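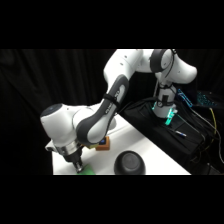
4. Teaching a task by hand

This section covers hand guiding, where you hold the arm and walk it through the job yourself. If you would rather stay in your chair, skip to section 5 (Remote teaching with the Girker handset). Both methods save the same kind of file, and Flultau will play back either one without complaint. It will also play back your mistakes without complaint, so read the cautions.

Before you start

Clear the table of anything the task does not use. Coffee counts. Set out the objects, such as a block, a bowl and something soft to pick up, within easy reach of the arm. Tuck the cables behind the base.

CAUTION: Keep your free hand out of the space between the fingers. The gripper has no opinion about what it closes on.

4.1 Recording a demonstration

1. On the Flultau home screen, choose New Task and give it a name. "test2_final_new" is allowed, but you will regret it by September.

2. Press Free Drive. The arm goes limp enough to push around, though it will still hold its own weight.

3. Hold the arm at the wrist with one hand and press Record with the other. Wait for the beep.

4. Move the gripper over the object, then lower it straight down. Go slowly. Utov samples the motion every 800 milliseconds, and a quick flick of the wrist will come out as a shortcut through your bowl.

5. Tap Close. For cloth and other soft items, set the grip to Soft first and aim for the middle of the bulk. A pinch at a loose corner tends to come back up with nothing in it.

6. Lift straight up and check the wrist camera view before you carry the object anywhere.
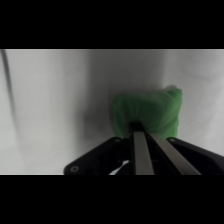
7. Carry the object to where you want it, tap Open, and back the gripper away before pressing Stop.

8. Repeat steps 3 to 7 from a slightly different starting spot each time. Ten good recordings beat 50 sleepy ones.

NOTE: Pausing to think is fine. Flultau trims any pause longer than 1000 milliseconds - scratching your nose with the wrist hand is not a pause, and it will be learned.

4.2 If something goes wrong

Error 470: The arm was pushed past a joint limit. Ease it back the way it came and press Resume.

Error 2099: Recording stopped early. The disk is usually full. Delete old tasks under Sampaio > Storage.

For anything else, write to Nassoro Khaemba on the support desk and attach the log file. He will ask for the log file anyway.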